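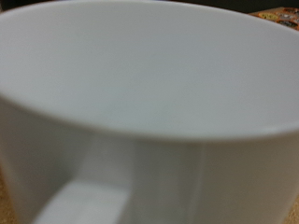 Taza blanca sin decoración.

Convocatoria de participantes: prueba de uso de auriculares inalámbricos Clemero
24/09/2019 | Redacción: Iqra Kazmi

El departamento de Evaluación de Producto de Plimcombe abre el plazo de inscripción para la prueba de uso de los auriculares Clemero, que se desarrollará en su sede de Teltlow durante el mes de octubre.

Se seleccionará a 140 personas mayores de edad, usuarias habituales de un teléfono con conexión Bluetooth. No se exigen conocimientos técnicos. Quedan excluidos los empleados de la empresa y sus familiares directos.

Cada participante utilizará el dispositivo en llamadas y reproducción de música durante siete días, cumplimentará un cuestionario diario y asistirá a una entrevista final. El equipo deberá devolverse con todos sus accesorios.

Las solicitudes se dirigirán por escrito a D. Jailson Pimentel, responsable de la convocatoria, con indicación del modelo de teléfono y la disponibilidad horaria.

Contacto: Plimcombe, Evaluación de Producto, despacho 101 | © 2019 Plimcombe | Volver arriba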